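4. Running the Sink Task in the Simulator

Section 3 should be finished first. You need a working log-in on the club machine and your own copy of the Koltholm bathroom scene. Do not edit the shared copy.

The task is to pick up the can from the sink basin with the simulated arm. Each team gets 10 scored attempts. Practice attempts are not counted.

4.1 Loading the scene

1. Start the simulator and wait for the status line to read Ready.
2. Choose File, then Open Scene, and select your copy of Koltholm.
3. Press Reset once. The arm goes to its start pose.
4. Open the View menu and turn on all three views, the two side views and the hand view.
5. Set the speed slider to 10 percent for your first attempts.

Note: Large parts of the background are black in every view. The room model has no geometry there. It does not affect the task.
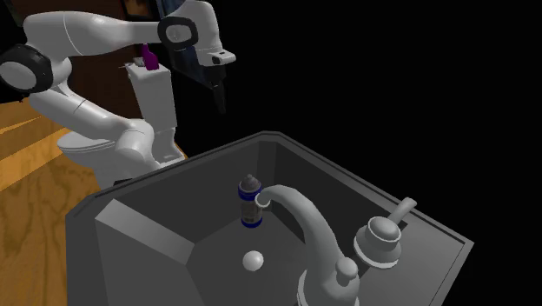
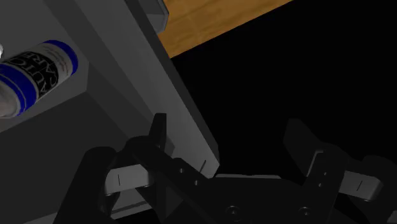
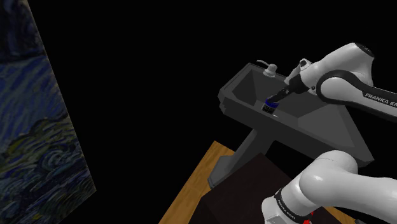 4.2 Making an attempt

1. Open the gripper fully before you move the arm.
2. Move sideways until the can is centered between the fingers in the hand view.
3. Check the height in a side view. The hand view is a poor guide to depth.
4. Turn the wrist so the fingers close across the can, not along its length.
5. Lower the arm in small steps. Stop when the fingertips are level with the middle of the can.
6. Close the gripper and wait 2 seconds.
7. Raise the arm straight up until the can is clear of the rim, then press Mark.

Caution: Keep the forearm away from the faucet. The simulator treats any contact with it as a collision and ends the attempt.

Caution: Do not press Reset while the log light is on. The attempt file will be lost and cannot be recovered.

4.3 If the can rolls or tips

Leave it where it stops and try again from there. You may not move it with the mouse during a scored attempt. If it comes to rest against the wall of the basin, come in at an angle and grip the end that is farther from the wall. Jucélia Godoy has a saved wrist pose for this in the Furtado folder, and any team can load it.

4.4 Saving your log

1. Choose Log, then Export.
2. Name the file with your team name and the attempt number, for example Nulmont-04.
3. Copy it to the shared drive before you log out. Local files are cleared every night.

A normal log has about 400 lines. If yours is much shorter, the recorder was started late. Tell Octavian Onu which attempt it was and he will decide whether you can repeat it.

Scoring is covered in Section 5.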